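I don't trust black vases. They photograph well in shops and then sit at home looking like an umbrella stand that shrank. So when the Flotholm came up in the Clotwood sale I read the page three times, left it, and went back after lunch, which is how most of my bad purchases begin.

The sales text calls it "a sculptural column for the modern table". It's a cylinder. A tall one, and a black one, and that is all there is to say about the design. Clotwood lists two versions, the Flotholm and a shorter thing by Koech that costs less and looks much the same. I bought the tall one on the grounds that I nearly always have tulips in and tulips flop.

## Does it hold tulips up?

Better than I thought it would. My usual jug has a wide mouth, and by the second day everything is leaning out of it as if trying to leave. A straight-sided vase keeps the stems closer together and they have less chance to wander. Red tulips look very good against the black, I'll give them that. Yellow ones I tried as well and they looked like a road sign.

I'm less sure about the claim that it "extends the life of cut flowers". My tulips lasted 5 days, the same as they do in the jug, and I changed the water just as often. If there is some cleverness in the shape I couldn't find it.

You also can't see the water level. Clear glass tells you when it needs topping up. With this you have to peer in past the leaves or stick a finger down, and twice I let it get far too low.

## Where it looks right

Not on a windowsill, where it turned into a dark post against the light. Not on our hall shelf either, as the flowers ended up level with the coat hooks and got knocked. It wants a big flat surface with space on all sides. Towards the back of a wide table is the best place I've found, and a plain brown covering suits it more than I expected. The red and green do all the work and the vase mostly keeps quiet.

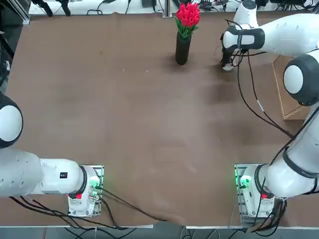
## Cleaning and other grumbles

Tall and narrow means a bottle brush. I had one, from Tedex, and it reaches the bottom if you don't mind wet knuckles. Anyone without one should add that to the price. Water marks show up on the outside if you fill it under the tap and don't wipe it afterwards, and dust shows all the time.

My neighbour Kamil Štefanec has had his since July and keeps dried grasses in it, so he has none of the water trouble. He likes it a good deal more than I do. He also paid full price, and I suspect the two are connected.

The order number on my slip was 2709, and when I wrote to Clotwood quoting it to ask whether the vase could go in the dishwasher, I got a reply thanking me for my interest in the Flotholm range. I've been washing it by hand.

## Worth buying?

In the sale, if you like tulips and own a large table, yes. At full price I'd stick with a jug and an elastic band round the stems. I'm keeping mine, though the jug hasn't been put away.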